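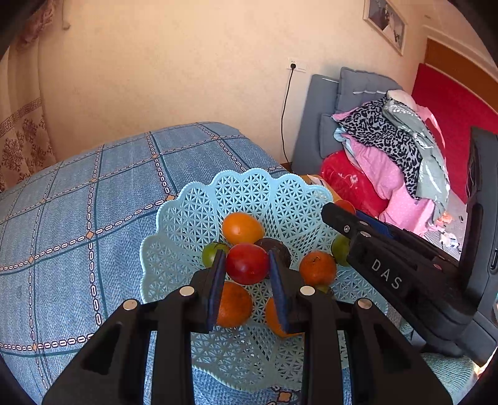
Unit 4. The Basket of Goods and the Consumer Price Index

Course: Introduction to Economic Statistics
Handout for the spring term, to be read before the April session

1. What we want to measure

In Unit 3 we discussed the price of one good over time. This is easy when the good does not change. If a kilogram of apples costs 2 crowns in one year and 4 crowns in the next year, the price has doubled, and there is nothing more to say about it.

The difficulty begins when we want to speak about prices in general. Apples have become more expensive, bread has stayed the same, telephone calls have become cheaper. A single number for all these changes must be some kind of average, and for an average we must decide how important each good is. Most of this unit is about this decision.

The usual solution is the fixed basket. We write down a list of goods and services with quantities, we calculate what the whole list costs in a base period, and later we calculate what the same list costs again. The ratio of the two costs, multiplied by 100, is the index.

Please keep in mind that the word "basket" is used for the whole list. It includes rent, haircuts, bus tickets and insurance. Students sometimes write in their papers that the basket contains food, and then they forget housing, and in most countries housing has a larger weight than fruit and vegetables together.

2. A first calculation

The town of Iltden has a basket that costs 500 crowns in the base year. In the current year the same basket costs 480 crowns.

Index = 480 / 500 x 100 = 96

We read this result as follows: the price level in the current year is 96 when the base year is set to 100. Prices have fallen by 4 percent. It is incorrect to say that prices have fallen "by 96" or "to 4 percent". I see both mistakes every year.

An index has no unit. Crowns are divided by crowns. For this reason we can compare the movement of an index in Iltden with the movement of an index in another country, but we cannot compare the levels. If Iltden has 96 and Vollholm has 110, it does not follow that Iltden is the cheaper place to live. It only follows that prices developed differently after the base year of each town.

3. Whose quantities?

People change what they buy when prices change. So we have two sets of quantities, the old ones and the new ones, and they lead to two different indexes.

The Laspeyres index uses the quantities of the base period.
The Paasche index uses the quantities of the current period.

We take a very small basket with two goods.

Base period:
Apples, 10 kg at 2 crowns
Bread, 20 loaves at 3 crowns

Current period:
Apples, 5 kg at 4 crowns
Bread, 25 loaves at 3 crowns

Laspeyres. With the old quantities, the base cost is 20 + 60 = 80 crowns. The current cost is 40 + 60 = 100 crowns. The index is 100 / 80 x 100 = 125.

Paasche. With the new quantities, the base cost is 10 + 75 = 85 crowns. The current cost is 20 + 75 = 95 crowns. The index is 95 / 85 x 100 = 111.8 after rounding.

The two results are far from each other although the prices are the same in both. The household has moved from apples to bread. The Laspeyres index does not see this movement and still charges the household for ten kilograms of expensive apples. We call this the substitution effect, and the Laspeyres index normally overstates the increase in the cost of living for this reason. The Paasche index normally understates it.

The Fisher index is the geometric mean of the two:

Square root of (125 x 111.8) = 118.2

Fisher has good theoretical properties, and you will meet them again in the advanced course. In practice a statistical office needs current quantities to calculate it, and these are known only much later. A monthly index must be published within weeks. Therefore most monthly indexes are of the Laspeyres type, or very near to it.

4. Where the weights come from

The quantities in section 3 were given. In real work somebody has to find them out, and the main source is the household budget survey. A sample of households keeps a diary of all spending for a short time, often two weeks, and larger purchases are asked for separately.

In our case study the town of Vollholm asked 500 households. The diary had 213 separate headings. Each heading received a weight equal to its share of the total spending, and the weights add up to 1,000 by convention. (Some textbooks use 100. Check this before you calculate.)

Known problems of the diary:

Alcohol and tobacco are underreported nearly everywhere. Offices often correct them with data on sales or taxes.

The second week is usually less complete than the first week. People get tired of writing.

Rare purchases, for example a car or a washing machine, give very high values for a few households and zero for all others. The average may be right, but its variance is large.

Households with very high income take part less often.

A weight is a share of spending and a quantity is an amount of goods. These are different things, and when the price of a good rises its spending share can rise even if the quantity falls. If you use weights from one year and a price base from another year, you must first update the weights for the price change between the two. This step is called price updating and it will be in the computer session.

5. Collecting the prices

For each heading the office chooses one or more representative items. The heading "fresh fruit" may be represented by apples, bananas and oranges. The description of the item must be exact enough that two collectors would choose the same product: variety, quality class, loose or packed, sold by weight or by piece.

Vollholm collects 1,436 prices each month. They come from shops, open markets, service firms and web pages. The neighboring district of Skorbridge is smaller and shares the collection of fuel and telephone prices with Vollholm, but it collects food prices separately.

Three situations deserve attention.

Missing item. The product is not in the shop on the day of collection. The collector should not write zero. The price is imputed, normally with the average movement of similar items, and the collector tries again the next month.

Seasonal item. Strawberries are not for sale in all months. One method keeps a fixed weight and imputes the price out of season. Another method uses a different weight for each month. The two methods can give noticeably different results for the fruit group, and an office should say clearly which one it uses.

Replaced item. The old product has disappeared and a new one is in its place. If the new one is better, a part of the price difference is a payment for quality and does not belong in the index. The simplest case is the package size. When a package of coffee goes from 500 grams to 400 grams and the price stays the same, the price per gram has risen by 25 percent, and the index must show it.

6. Averages at the lowest level

Below the level of the item there are usually no weights. We have only a list of prices from different shops. There are three common formulas. Let two shops sell apples at 2 and 4 crowns, and in the next month at 3 and 4 crowns.

Carli, the arithmetic mean of price ratios: (1.5 + 1) / 2 = 1.25
Dutot, the ratio of mean prices: 3.5 / 3 = 1.167
Jevons, the geometric mean of price ratios: square root of 1.5 = 1.225

Carli has a serious weakness. Suppose that in the third month the prices go back to 2 and 4. The ratios are now 0.667 and 1, and their mean is 0.833. If we multiply the two months we get 1.25 x 0.833 = 1.042. All prices are where they started, but the index says plus 4.2 percent. Jevons and Dutot both return to 1.

Dutot is safe for items which are very similar. It should be avoided when the item covers cheap and expensive varieties together, as the expensive ones then dominate the result.

7. Changing the basket

A basket becomes old. New goods appear, and a list from twenty years ago would contain video rental and no mobile data. When the basket is replaced, the new series must be connected to the old one. We calculate both baskets for one overlapping month and multiply the new series by the ratio of the two values in that month. This is linking, and a series of many links is a chain index.

A chain index is no longer additive. The group indexes with their published weights will not give the total exactly for the years before the last link. This is not an error in your spreadsheet.

8. Data for the computer session

The file for the session is on the course page under the name Kanaujia. It has one sheet with weights and one sheet with monthly prices. Prices marked with the letter m are missing and prices marked with the letter r belong to a replaced item. Please do not sort the sheet before you have copied it, the order of rows connects the two sheets.

Bring a calculator as well. Sections 3 and 6 will be repeated by hand before we open the file.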